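Household Handling Data Collection: Progress Report to the Brillmont Fund
Period covered: March to June
Prepared by the Hembridge site team

Summary

We promised you 4,000 usable demonstrations of ordinary laundry tasks by the end of the grant. At the close of June the count stands at 396. We would like to say that this is in line with the plan, and it would be if the plan had been written by someone who had tried it first. Most of the period went on setting up, and the rate of recording in June was far better than in the months before it. The detail is below.

What has been recorded

All 396 demonstrations were made by an operator guiding both arms through the task from start to finish. An episode counts as usable if it has video from the head and both wrists, a full record of the arm movements, and an ending that matches the instruction. Episodes in which the operator drops something and picks it up again are kept and labelled, as agreed at the last review. We have a healthy supply of these.

The work so far covers 3 of the 6 tasks in the proposal: lifting a basket by its handles, taking a single garment out of a basket, and putting one back. Folding has not begun. We know folding is the part everybody asks about at open days, and we will get to it.

Clothes and baskets

The original list of garments was drawn up with great care and consisted almost entirely of plain grey T-shirts. A model trained on those would have done very well in a house full of plain grey T-shirts. We have since widened the wardrobe to include bright colours, printed lettering, contrasting trim and thicker fabrics that refuse to lie flat. Baskets are now set down on the bare floor for part of each session, as well as on the table, so that the arms have to reach for them at different heights.
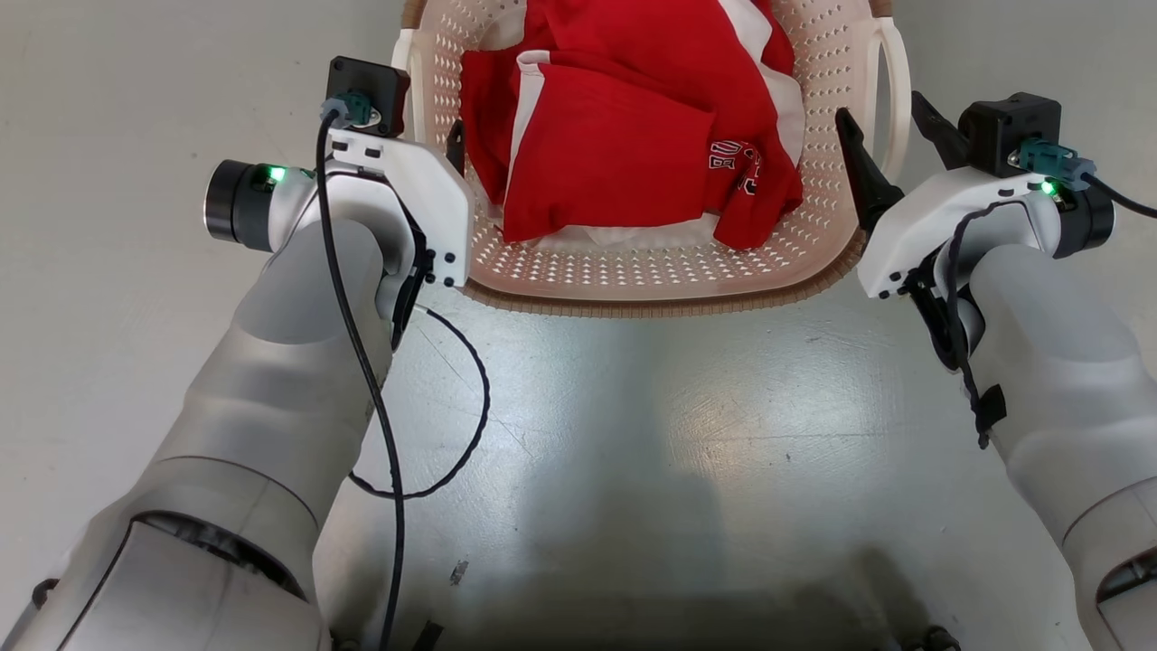

Shiny floors deserve a paragraph of their own. Reflections shift as the arms move, and our first quality check, supplied by Tritar, took several of them for objects. For most of April it rejected good episodes with great confidence. We turned it off, went through the rejected pile by hand and got the majority back. The revised check only flags an episode for a person to look at, which costs us staff time but has stopped the arguments.

Equipment

The arms themselves have behaved. Cables have not. Two wrist camera leads were replaced in May after working loose part way through a session, and all leads are now looked over before the first recording of the day. Opoku, who supply the gripper fingers, have sent a narrower pair on loan. Operators like them for handles and dislike them for everything else, so for the time being we are staying with the standard set.

Labelling

Every episode gets a one-line instruction in everyday English. Left to ourselves, we produced "take the shirt out of the basket" in such numbers that the wording had to be rationed. Labellers now write their own versions without seeing anyone else's. The results are more varied and occasionally rude.

Spending

Staff costs are on budget. Equipment is slightly under, thanks to the loan. Clothing is over, which we did not expect to be writing in a robotics report – the line was set when we thought grey T-shirts would do.

Next period

Recording will move to two shifts from July, starting with the remaining basket episodes and going on to sorting by colour. Folding follows once the sorting sessions are running steadily. We ask the Fund to agree to a small transfer from equipment to clothing, and to let us bring forward the interim data release so that the Tritar team can test against it before the autumn review.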